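Sorting small parts before a garage sale

gillholm36
Do you sort the odds and ends or sell them as one lot? I have some 300 pieces, mostly plugs and adapters.

Arsen Hordiienko
One lot, 2 dollars. Sorting eats a whole evening.

vondeck_d
Disagree. I sold more last June once things were in trays. People won't dig through a box.

Arsen Hordiienko
Mine did.

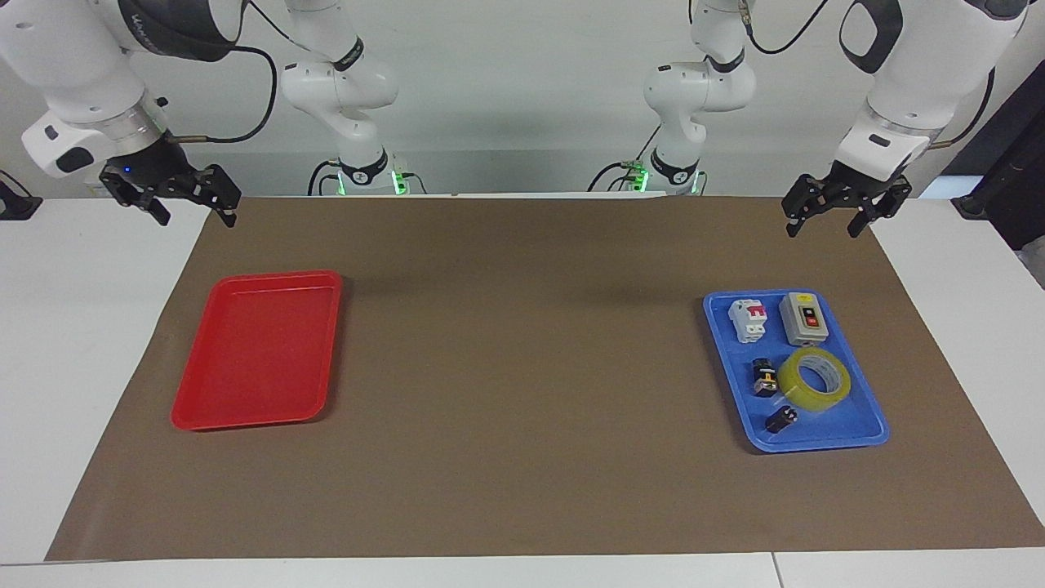
Trays and displays

sayce
Colored trays on a plain mat work for me. Small electrical stuff goes in the blue one.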